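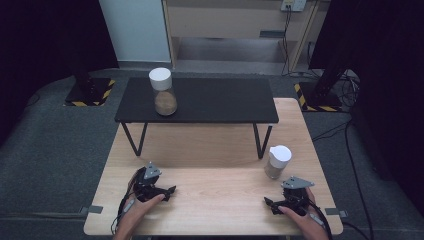 Rarnel Hand-Held Grippers: Width Drift FAQ

Updated February 18, 2023. Maintained by Marisol Thibodeaux, Lornmont bench group.

What went wrong?
The left gripper began reporting the wrong opening width partway through the jar and cup work. The fingers were fully open and the log said they were nearly half closed. The right gripper was not affected. We went back through 383 recordings and found the fault in 17 of them.

How was it found?
A policy trained on the data kept closing too early on the Hidow arm and knocked the jar over. We first blamed the arm. Replaying the logged widths next to the finger camera video showed that the numbers were already wrong when they were recorded.

What caused it?
The cable connector inside the left gripper body had worked partly out of its socket. When the cable hung over the side of the table and got pulled, the width signal shifted and stayed shifted until the next restart. There was no error message.

How do I check my grippers?
Clear a patch of table in front of you. Open both grippers all the way and hold them still, then read the two widths in the Oravec logger. They should agree to within 3 mm. Now move the cable gently from side to side and read them again. If either number jumps, stop using that gripper.

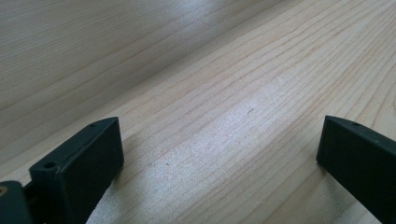
Fingers held open over bare tabletop.

Can I fix it by recalibrating?
No. Recalibrating hides the fault until the cable is pulled again. Power down, open the body, reseat the connector and fit the retaining clip from the spares drawer. Allow 15 minutes per gripper. Recalibrate after that, and repeat the cable check before you record anything.

Is there a safety risk?
The hand-held grippers have no motor, so there is no pinch hazard from this fault. The risk is on the arm side. Do not run a policy trained on unchecked data while anyone is inside the marked area, and keep a hand on the stop button for the first few runs.

What if the container gets knocked over?
Stop recording and put both grippers down away from the spill. Grit in the finger joints causes a separate problem with similar symptoms.

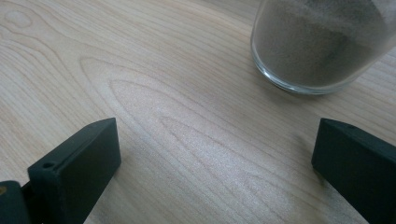

Brush the fingers off before you wipe the table, and don't use compressed air, which drives the grains further into the joint. If a finger feels rough when you open it by hand, tag the gripper and leave it out of use.

Do I need to delete old recordings?
Keep them. Mark the session "width suspect" in the logger and it will be skipped in training. The video is still good. Sessions made before June have already been checked.

Who do I tell?
Write to Marisol with the session name and the two widths you read.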